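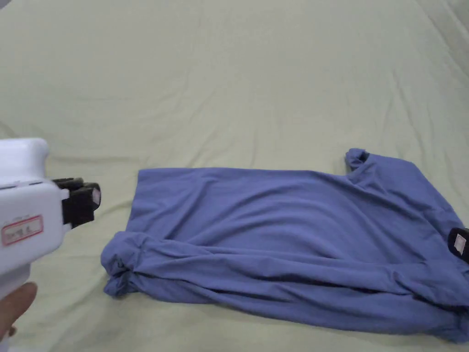

Anyone else get to the Plosetti open day?

saltbushsue
Finally got along to one of these on Thursday and I'm still thinking about it! I went in expecting big arms whizzing about behind glass, and the bit that kept me there longest was people handling a T-shirt with grippers you hold in your hand. You get one in each hand and you work the cloth with the jaws. They let visitors have a turn before lunch (I queued, no regrets) and I was hopeless. My brain knows how to fold a shirt, my hands know how to fold a shirt, and the gripper knew neither.

kettle_and_cog
I was there in the arvo. Got bored after ten minutes, sorry. The talk on Promalus was the better half of the day, at least there were some numbers in it. They said they want 2000 folds recorded before they even start training.

saltbushsue
Ten minutes! You have to watch the corners. The whole trick is getting hold of one corner and keeping it while you hunt for the other, and if you pull too early the fabric bunches up in the middle and you're back to square one.

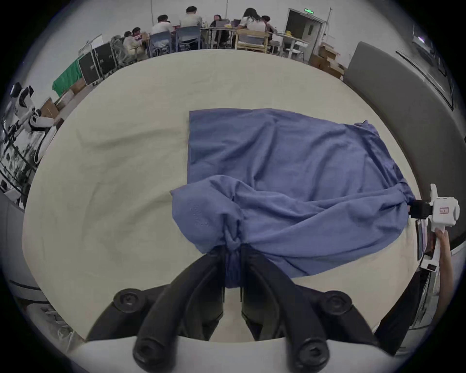 My second go was a bit better once I stopped squeezing so hard and let the cloth hang. Still nowhere near a shop fold, mind you.

dropbear17
Fair point about squeezing. I run the laundry at a motel with 18 rooms and I'd love this to work, but a person does a shirt in a few seconds. What I saw was a lot slower than that. Put it up against towels first, I reckon, they're square at least.

kettle_and_cog
Exactly. Ranasinghe had a folding machine at their expo years back that did towels all day long. It's solved.

saltbushsue
Solved for towels in a machine the size of a ute! I don't have room for that and neither does the motel.
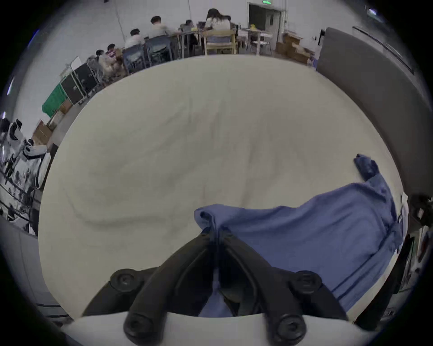 gumleaf_gav
Do you need to book for the next one or can you just rock up?

saltbushsue
Book, it's free but they cap it at 200 and the hands-on turns go first. The form's on the Oduswood page under visits.

gumleaf_gav
Cheers, done. Is it right for kids? Mine's nearly nine and pulls everything apart.

dropbear17
Mine came and loved it, though the grippers are a bit of a stretch for small hands. Take snacks, the coffee cart packed up early. 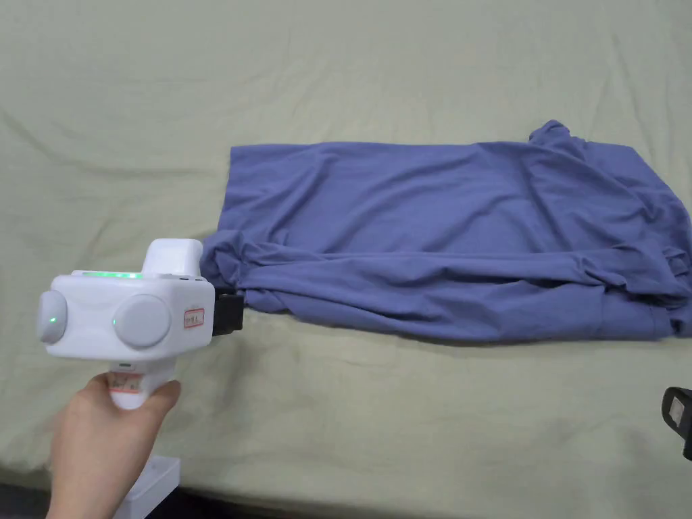

Lining up on the bottom corner, green lights on.

kettle_and_cog
OK, I'll give the shirts another go next time. But I'm sitting through the Promalus talk first.

saltbushsue
Deal, I'll save you a spot in the queue.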